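Preguntas frecuentes: montaje de dos brazos para recogida de residuos en suelo

Página mantenida por Idalina Serrano y Khairul Oei para los usuarios del taller compartido Sampaio y para quienes repliquen el montaje en casa. Última revisión: marzo.

¿Qué hace el montaje?
Recoge objetos ligeros del suelo y los deposita en una papelera con bolsa. Un brazo se encarga de la papelera y el otro de los residuos. La base es fija durante cada sesión.

¿Por qué dos brazos y no uno con la papelera atornillada?
Con la papelera fija, el brazo derecho tenía que cruzar todo el espacio de trabajo para soltar cada pieza. Si el izquierdo la sujeta por el borde y la acerca, el recorrido se acorta y el codo derecho trabaja lejos de sus límites.

¿Qué papelera conviene?
Una pequeña, de borde fino. La bolsa debe doblarse hacia fuera por encima del borde. Si queda demasiada bolsa suelta en la boca, la pinza muerde el plástico y la sujeción patina.

¿Hace falta despejar la habitación?
No. Basta con declarar como zona prohibida todo lo que no sea suelo libre: macetas, cajas, cortinas. Los márgenes se definen en el archivo de zonas, en milímetros. El valor por defecto es 72 y no recomendamos bajarlo cerca de macetas con ruedas, que se desplazan al menor roce.

¿Qué objetos se usan para las pruebas?
Residuos domésticos corrientes: pañuelos arrugados, envoltorios, tapas redondas. Los objetos planos son los más difíciles, ya que la pinza debe llegar casi a ras de suelo. 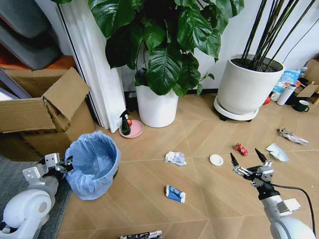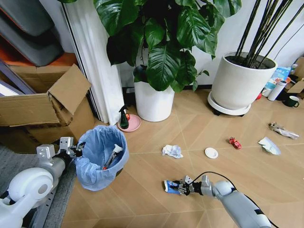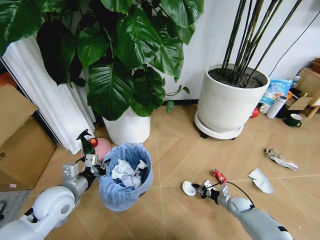

Espacio de pruebas con los dos brazos, la papelera con bolsa azul claro y residuos en el suelo.

¿Cómo se guía el cable de la muñeca?
Con un bucle holgado entre la muñeca y el codo. Un cable tenso limita el giro y acaba dañando el conector. Aníbal Matos propuso una longitud libre de 300 mm, que es la que figura en los planos actuales.

¿Qué velocidad máxima se admite?
200 mm/s en desplazamiento libre. En la aproximación al suelo el controlador la reduce automáticamente; ese límite no se puede editar desde la interfaz.

La pinza se cierra y no agarra nada. ¿Qué reviso?
Primero, la altura de la base respecto al suelo. Un error de 2 mm es suficiente para fallar con una tapa. Después, el desgaste de las puntas. Si ambas cosas están bien, repita la calibración de cámara.

¿Se puede usar sobre alfombra?
El brazo puede quedar por encima de una alfombra, pero la recogida está ajustada para suelo duro. Yesenia Llanos mantiene una rama experimental con otros parámetros de contacto, sin soporte por ahora.

¿Dónde están los planos y el software?
En el repositorio Moketti, carpeta "suelo". Las dudas de hardware se dirigen a Khairul Oei; las de software, a Idalina Serrano.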